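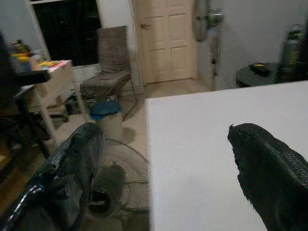
Two-arm cell: upkeep and setting up
Handout 4, notes for the March practicals. R. Price, Odgate. Typed up fast, tell me if anything is wrong.

Before power
Walk round first. Floor clear under both arms, nothing trailing where you will stand. Stop button in your hand, not on the desk.
Cables next. Arm moved by hand to full reach, then tucked right in. Cable should follow with slack at every joint. If it pulls tight anywhere, re-clip it, don't tape.

Fingers
Textured pads, wipe with damp cloth only. No solvent, it glazes the surface and then plates slide. Parnel grease is for the joints and must not get anywhere near the pads.
Check both tips meet square. Close slowly on a strip of paper, pull. Should grip the same at top and bottom. If not, loosen the 2 mounting screws, reseat, tighten a bit at a time, alternately.
Write the closed reading in the log. Last good value was 2,038. If you are a long way off that STOP and fetch Nimal Selvanayagam or me. Don't re-zero to make it look right.

Wrist camera
Lens cloth, not sleeve. Check the bracket hasnt crept, both fingers should show in the picture, one each side. If one has gone missing the bracket has turned.

Trial lift
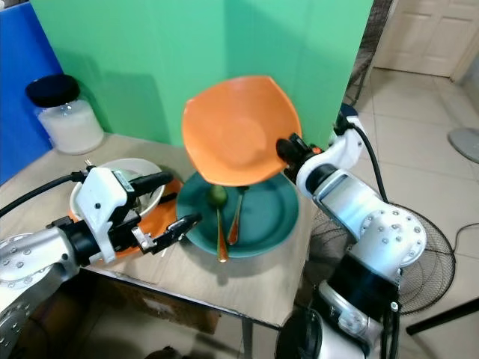 Run at quarter speed. Bowl by the rim, lift clear, tilt, hold, set back. Other arm stays open and waits. Watch for:
- rim creeping in the fingers during the tilt (pads dirty, or force too low)
- shake at the top of the lift (joint bolts, see Stullwood sheet)
- cable catching on the upper joint
- arm stopping short, ususally the table has been knocked. Redo table height, then try again
Force: start low and go up in small steps. Thin crockery cracks long before the motor complains.

Joint bolts
Mark each with paint pen once torqued. Line broken = bolt has turned. Kagiso Zulu has the torque wrench, sign for it.
Full regrease at roughly 2,276 hours, staff only.

Shutting down
Arms to rest, fingers open, power off at the cell and then at the wall. Log filled in and initialled before you leave.

Read the Jabłońska notes on backlash for next time, first half only.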